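Toy storage set: setting up and putting away
Posted 21 Jul 2021 by Trygve Fjeld
Filed under: Home & Nursery > Storage > Set-up guides

Section 2. Storing a soft toy in the Cledo lidded container

This section applies to one small soft toy per container. For hard toys, see Section 9.

2.1 Before you start

Clear a flat, level surface. Allow at least 53 cm from front to back so that the container can be turned without reaching the edge. Wipe the surface with a dry cloth and let any dust settle before the toy is put down.

2.2 Preparing the toy

1. Shake the toy and brush the pile with the flat of the hand. Check the seams at the neck, arms and legs.

2. Check that the eyes and nose are firmly attached. Do not store a toy with a loose nose.

3. Lay the toy on its back with the arms and legs clear of the body. Press the torso lightly to let out trapped air.
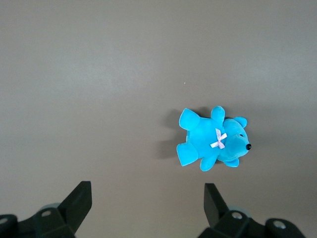
4. Leave the toy in this position while the container is prepared. If it has been washed, allow it to dry fully first. Drying indoors can take up to nine hours.

Caution: Do not use a hairdryer on the pile. Heat can mark the fabric.

2.3 Placing the container

5. Set the container on the same surface as the toy, with a clear space between the two. It may be laid on its side while the outside is wiped.

6. Find the seam between the lid and the body. Wipe along it with a dry cloth and remove any fluff.

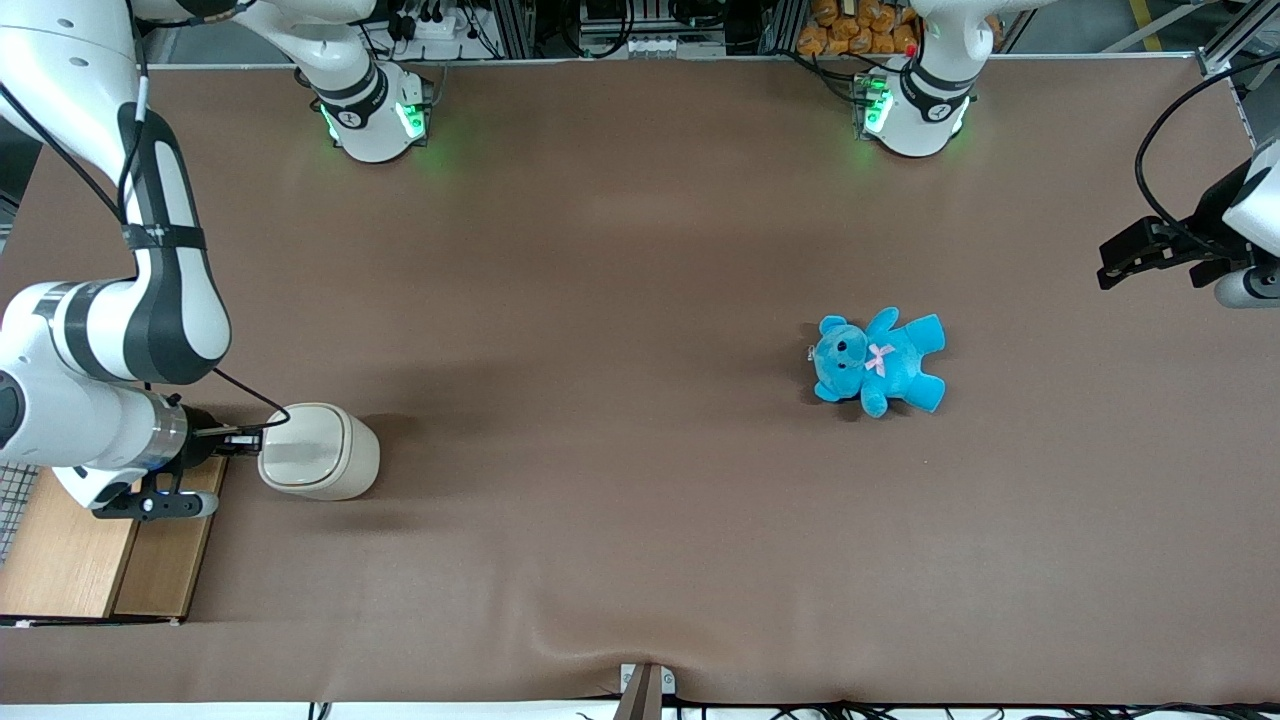

Fig. 2. Container and teddy bear on the work surface.

7. Stand the container upright and keep it closed until the toy is ready to go in.

Note: The seam must be clean along its full length or the lid will sit proud.

2.4 Opening and loading

8. Hold the body with one hand and raise the lid on its hinge. Stop when the lid stands open by itself. Do not force it further back.
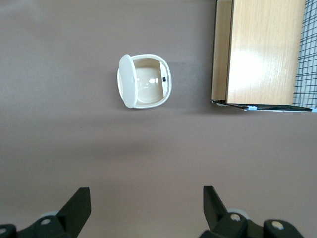
9. Wipe the floor and inner walls, working from the hinge side towards the opposite wall. Fold the legs of the toy towards the torso and lower it in, feet first. Tuck in the ears, then close the lid with even pressure.

Caution: If the lid does not close, take the toy out and fold it again. Pressing down on a trapped ear or foot may strain the hinge.

2.5 Care in storage

Keep the container away from radiators and direct sunlight. Open it every two months to air the toy. Containers put away in November should be checked for damp before use.

Text: T. Fjeld. Checked by Edin Hoxha.

Contact Trumby customer help | © Trumby 2021 | Back to top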